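Robot arm for a kitchen trial: what am I forgetting to budget for?

4 min read · 1749 views

Posted by Shireen Mnguni

We're a small outfit (Katex, you won't have heard of us) and we've been given permission to buy one arm to try out kitchen jobs: putting cutlery away, fetching utensils out of drawers, that sort of thing. My boss has asked for "a number" and he wants it before the holidays. I have a quote for the arm. I do not have a quote for anything else, and I've started to suspect there is an anything else.

We'd be setting up in a real kitchen, with a hob, proper drawers and not much floor. What goes on the list besides the arm? And is it daft to buy second-hand?

12 comments

Sibusiso Shezi

Get the one with the longest reach you can afford. Done. You can sort the rest out later.

3 comments

Ileana Manole

Please don't sort the rest out later. I did that at Unbridge and spent November writing purchase requests for bolts.

The arm is the line everyone argues over, and it's the one with a price printed next to it. Go through the following before you give your boss anything, and leave a blank beside each item until someone has quoted you for it.

1. Something to stand it on. An arm doesn't come with legs. Ours is on an aluminium extrusion frame, and I priced the extrusion by the metre and forgot the brackets, which is a mistake you only make twice. Measure with the drawers pulled right out. A base that fits beautifully in front of a closed drawer is a very expensive doorstop.

2. The gripper. Check whether it's in your quote. Mine said "tool not included" in a grey font I can only describe as shy. Think about what you want picked up, too. A drawer of utensils sounds like one job until you're looking at scissors, a thing with a green tip and a heap of dark handles all crowded into one corner.

3. Emergency stop. Ask if it's included, how long the lead is and where it will live. "On top of whatever box is nearest" is where it ends up if you don't plan a bracket.

4. Cables. Power, data, the run along the arm, and clips or sleeving to keep it all from snagging on a cupboard handle. Buy longer than you think. Also count your sockets before you fall in love with a corner.

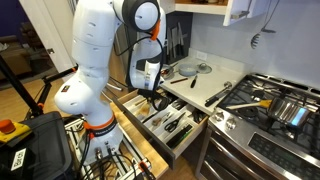
5. Props. Put in a proper line for kitchen stuff: organiser, bowls, tongs, spatulas, a pan. Buy duplicates of anything you care about, as the shop will stop selling that exact spatula the week you come to rely on it. I put down 80 for this and was laughed at, then put down 500 and was left alone.

6. Knives. These cost nothing to move and they still need to be on the plan. Decide who takes them off the wall rack and where they go while the arm is powered. Your insurer will ask. Ask them first, and put whatever they charge on the list.

7. People's time. I left 40 hours for setting up. I'd now leave a good deal more and bring biscuits.

On second-hand: fine for the frame, fine for bins and clamps. For the arm itself, only if the seller can show it moving and will hand over the controller and the logins. A friend at Ngubane bought one without the controller. It's in reception now and looks lovely.

8 comments

Kojo Sarpong

Agree with nearly all of that, though I'd go further on no. 1 and hire before buying. We took an arm from Molla for a short spell and found our kitchen was the problem. The drawer and the oven door wanted the same bit of floor. That was cheap to learn on a hire contract.

Two things missing from the list: delivery (ask if "delivery" means to the kerb or up the stairs) and a spare set of gripper fingers. Also tax. I left out the tax once and still get reminded of it at every leaving do.

5 comments

Shireen Mnguni

Thank you both. I've sent my boss a list with seven blanks and he has replied "is this a joke". I'm taking it as approval to get quotes. Sibusiso, I have also written down your suggestion.

2 comments

Related posts

Who pays when the demo unit gets scratched?
Leasing or buying for a one-year project
Can I put an arm on a worktop? (locked)
Spare parts: how many is too many
Anel Matlala's budget template, updated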